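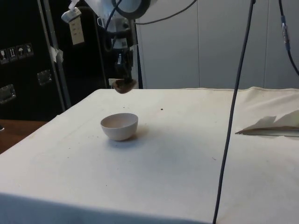

Setting up a bowl drop with a two-finger gripper

This guide covers the pick, carry and release of a small rounded piece that sheds crumbs when squeezed. It was written for the shared bench at Pendommont, but the order of work is the same for a bench at home. Motion files are in Cuseo format. If your controller uses something else, copy the values across by hand.

You will need a working arm with a parallel or linkage gripper, a small bowl with a smooth rim, a pale cloth large enough to cover the table, a steel rule and a soft brush. The arm should already be homed and its tool length set. If it is not, do Negussie setup sheet 2 first.

Step 1. Lay the cloth

Spread the cloth over the whole table and let it hang over the front edge. Pull it flat in the working area. Creases under a few millimetres can stay, but a fold that stands up will catch the fingertips on a low approach. Dark crumbs show up well on a white cloth, and the tuning in step 4 depends on seeing them.

Measure the table height again with the cloth on. Enter the new figure as the floor limit.

Step 2. Place the bowl

Put the bowl within easy reach of the arm and away from the limits of any joint. Mark its position with two short pencil lines on the cloth. Jog the gripper over the centre of the bowl and save that point as DROP. Raise it 100 mm and save again as DROP_HIGH.

All carries go through DROP_HIGH. Do not let the planner take a straight line from the pick to DROP, as the fingers will cross the rim at an angle.

Step 3. Check the cables

Run the full path empty at low speed and watch the cables, not the gripper. Each loop should open and close without pulling at the connectors. A cable hanging in front of the table is acceptable if the arm never sweeps through that space. Otherwise tie it back and run the path again.

Step 4. Set the grip

Start with the lowest closing force that the gripper accepts. Place a test piece on the cloth, close on it, lift a short distance and hold. If the piece slips, raise the force by one increment and repeat with a fresh piece. Once a piece holds, stop there. Extra force only makes more crumbs.

Look at where the crumbs are. A cluster beside the bowl points to the pick or the carry. Crumbs in the bottom of the bowl, with the piece still in the fingers, mean that it is shedding over the drop point and the hold there should be shortened. Brush the cloth between trials so that old crumbs are not counted against new settings.

With a linkage gripper the tips also move vertically as they close. Birger Løken's correction table for the Flurkilico linkage is in the bench folder. Apply it before changing the pick height. 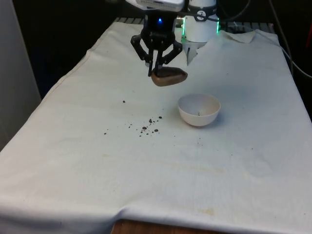
Step 5. Set the release

Lower to DROP, pause, then open slowly to the width of the piece plus a small margin. Opening fully will push the fingers against the inside of a narrow bowl. Rise to DROP_HIGH before any sideways move.

If the piece sticks to one finger, wipe both tips and try again. Sigrún Bundgaard uses a second short opening move after the pause, saved in the folder as RELEASE_B.

Step 6. Run the grid

The grid file has 49 pick positions. Run it once by hand, confirming every move, then let it run without stops. Our last full test came to 1,764 cycles and the force setting was left alone throughout. Log each failure as slip, crush or missed bowl. A single word is enough.

Keep a hand near the stop button during the first unattended pass. Do not reach for the bowl while the arm is enabled, even if it is standing still.
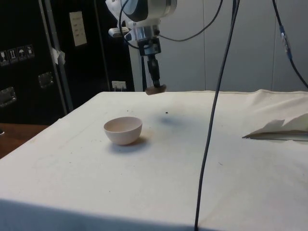 Arm over the back of the table, bowl to the left of centre.

If the drop drifts

Check the bowl against the pencil lines first. Then check the tool length, then the mounting screws at the wrist. Re-teach DROP only when all three are good, and re-teach DROP_HIGH at the same time. Old points should be deleted from the Cuseo file and not renamed.

Home Guides Bench booking Parts Contact

Pendommont shared workshop. Text: Vibeke Egilsson. Corrections to the bench desk. Back to top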